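Aerosols on the restricted list

Revision 2 of our handling rules for the Skillby cell is nearly done, and most of the changes concern pressurised cans. The old text, inherited from the Skonero line, had one sentence on them. It said "handle with care", which can't be tested.

The new rule has a force limit and an approach limit. Closing force on any aerosol is capped at 30 N, set in the controller and not in the task script. The last stretch of the approach is made at reduced speed, with the wrist camera checked before the fingers close.
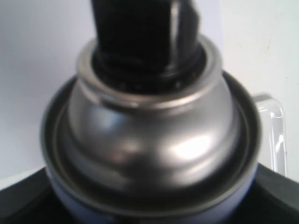
Wrist view at close range. The black stem and the metal dome are keep-out areas.

Contact is allowed on the body only, below the shoulder rim. Shiny domes are poor targets in any case — a highlight moves with the camera and the edge finder follows it. I would also require a clearance check for anything standing behind the can. A clear handle is easily missed by depth sensing, so transparent items have to be entered by hand in the Flurneo layout file.

Khattak's template wants a log entry for every stop. We have 117 so far, and the stop code alone is of little use without the camera still attached. That goes in as a requirement too.

Still open: whether a can that has been dropped may be picked up again by the arm. My draft says no.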